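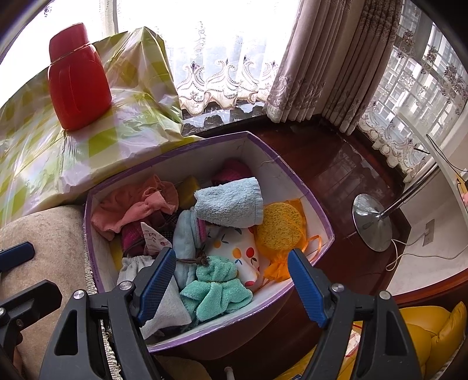
Who decides the laundry room hours at Van Dusen House?

The residents do, by a show of hands at the house meeting, and the management company then posts the new hours on the laundry room door.

Van Dusen House Residents
Minutes of the late summer meeting, 26 August 2026
Held in the ground floor lounge, with the big fan off so people could hear and later on so people could breathe

Present: 19 households of 115, plus the representative from Drotcombe Management, who had to leave early and mentioned it twice. The resident of the corner unit on the top floor chaired. The resident by the mailboxes took these notes, having looked up at the wrong moment.

1. Minutes of the March meeting

Approved with one correction. The notes had said that the dryer on the left "has been repaired." It should read "has been looked at." The Drotcombe representative asked if the difference mattered. The room felt that it did.

2. The washers

Drotcombe has a quote from Harnari for replacing the two oldest washers. The price is $3,013, delivered and hooked up, with the old ones hauled away. The money would come out of the building reserve and would not be added to anybody's rent. This last point was asked again in different words by several residents and the answer stayed the same.

Discussion followed. One resident has used the old washer next to the sink since moving in and believes it gets sheets cleaner than any new machine will. Another pointed out that it also moves across the floor during the spin cycle and has to be walked back. The first resident said this was a matter of loading it properly, and offered to show people how. There was interest in this, mostly from people who wanted to watch.

A resident from the second floor asked whether the new ones play a song when they finish. The representative did not know. It was agreed that if they do, somebody will find the setting that turns it off before the first full day of use, and that this should be put in writing. It is now in writing.

Front loading or top loading was talked over for longer than the agenda allowed. People with bad knees want top. People with short arms want front. People who have both said they would like to be asked last. The quote is for one of each, which could have been said at the start.

Voted: accept the Harnari quote. Carried, with the friend of the old washer voting against and asking to have it noted.

3. Hours

The room now closes at ten in the evening. Night shift workers asked for it to stay open all night. The units directly over the laundry room asked for it to close at dinner. Both sides had brought paper.

The meeting heard that the pipes carry sound in ways no one would guess, and that one bedroom gets the rinse cycle very clearly. The night shift side said they also have bedrooms, and that theirs get leaf blowers at noon. A silence followed in which both sides seemed to consider moving.

A compromise came from the back: washers off at ten as before, but open from five in the morning, when the overhead units say they are awake anyway, though they did not look happy to have told us so. The dryers may run until eleven if no shoes are in them.

There was a long side discussion about shoes in dryers. No rule was made beyond the one above. It was felt that people who dry shoes know who they are.

Voted: new hours to be tried until the next meeting. Carried. The door sign will be changed by Drotcombe. The representative was asked to take the old sign down when the new one goes up, given what happened with the pool sign. (We have no pool. The sign came with the building.)

4. Taking other people's wash out of the machine

This item was on the agenda in March and ran out of time. It nearly did again.

The position of those in favor is that a finished load is a finished load, and life is short. The position of those against is that no stranger should be handling their underwear. Both positions were given with feeling. One resident said the clothes could be moved "respectfully," and was asked to explain, and did, with hand gestures.

It was proposed that people wait a fair amount of time before emptying a machine. The words "a fair amount" were popular until somebody asked what they meant. Suggestions ran from the length of a phone call to the length of a lunch. The meeting settled on fifteen minutes by the wall clock, which is slow, and that was counted as a courtesy.

Emptied wash goes on top of the dryer or on the folding table. It does not go on the floor. It does not go on the windowsill, after the incident with the windowsill. It does not go into a dryer that you then start as a favor. The resident whose wool sweater received this favor passed it around. It would fit a good-sized doll. The person who did it is not known and was urged to stay that way.

Voted: the fifteen minute rule. Carried. The clock is to be left alone.

5. Things left behind

The shelf over the sink is full. It holds what was left over the winter, what was left in the spring, and a fitted sheet that has been there longer than most of the people in the room. Nobody has claimed the sheet because nobody can get it folded enough to carry upstairs.

Proposed: anything left on the shelf for a month goes to the thrift store on Sterkau Avenue. One resident objected that single socks should be kept longer, in case the other one turns up. Asked how often this happens, the resident said it had happened once and had been a very good day.

Voted: one month for everything, with two for socks. Carried. The resident from 115, who drives past the thrift store anyway, will make the trips. The resident from 115 asked that people stop saying "drives past anyway," as it is not all that close.

6. Soap

Somebody is using other people's detergent. The meeting was reminded that leaving a jug on the shared shelf is an act of faith. A resident who has taken to keeping a jug filled with water and blue food coloring asked whether that was allowed. The chair said there was no rule against it. Two residents then asked how long this has been going on and went rather quiet when told.

No vote was taken.

7. Lint

Clean the screen after each load. This has been in the minutes of every meeting on file. It was moved that it be added to these minutes too, and it has been.

A resident asked if the lint could be saved for craft purposes. It can, in a bag, in your own unit.

8. Other business

The folding table wobbles. The Drotcombe representative had left by this point, so the wobble was discussed freely. A piece of cardboard is under the short leg for now. The resident from the garden side owns a saw and offered to even up the other legs. He was thanked warmly and asked not to.

The vending machine on the ground floor has 4 working buttons. They all give pretzels. To be raised with Drotcombe.

A request for music in the laundry room was put off until there is agreement on what music, and therefore for good.

To do before next time
Drotcombe: confirm the Harnari delivery, put up the new hours, ask about the song, look at the vending machine.
Resident from 115: first run to the thrift store, including the fitted sheet.
Notes: whoever sits by the mailboxes. The present note taker plans to sit elsewhere.

Meeting closed when the fan was turned back on and the agenda blew under the piano.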